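Print | E-mail this story

Hustport lab gets its tabletop cell back in working order

I stopped by the Grurkton workshop in Hustport on Sunday, expecting to find somebody under a bench with a wrench, and found Raquel Figueiredo at a keyboard with a cold coffee instead. The cell she looks after is called Çınar, and it lives entirely in software: one robot arm, a table, a room and whatever everyday stuff the team decides to put on the table that week. It still breaks, though! It had been down for 12 days when I got there, and she was on the last stretch of getting it going again.

The trouble started with an update to Undudon, the simulator everything runs on. After that the gripper fingers began sinking a little way into anything they closed on, and light objects would pop out sideways like a wet bar of soap. Ankica Pavlović, who keeps the object library, first blamed her own models (she had just reworked a bunch of them) and spent a whole evening putting the old ones back. No change. The real culprit was a contact setting that the update had quietly put back to its default, so the fingers were softer than they should have been.

Fixing the number took a minute. Checking it took the rest of the week, and I got to sit in on part of that, which was more fun than I'd have guessed. The cell gets dressed differently from one run to the next, with another tabletop, other walls and a new mix of things to work around, and then the arm goes in. Raquel likes to have something chunky in there along with something awkward to hold, and she's forever dragging the viewpoint around to look at the fingers from down low. 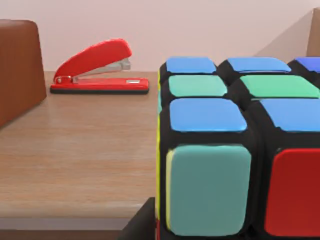
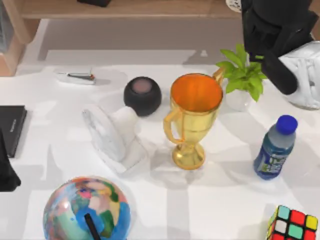
Tabletops in the simulated cell, set with everyday objects.

The check itself is 110 short runs, and Raquel wants 6 clean batches of those in a row before she'll sign off. When I left she had four, and Doğukan Gezer was already asking if he could have the cell back for his own project. (She said no. Pretty nicely, I thought.)

Along the way they cleaned up a few other things. The arm's home position had drifted from the one in the notes, so that got put right, and the shadows had been rendering too soft ever since somebody turned them down last December to save time. Ankica also went through the library, all 700 objects, and fixed the weights on the ones that had been entered in grams when everything else was in kilograms. I asked how heavy that had made the worst one and she just laughed and changed the subject.

From now on there's a copy of the cell settings saved before any update, and one person compares the two files line by line afterward. Ayten Işık has the job for the first month. She told me she'd rather be doing almost anything else, but she'd also rather not lose another 12 days.

If the last two batches go through, Çınar opens to the rest of the group at 9 a.m. the next working day, with Doğukan first in line.

Print | E-mail this story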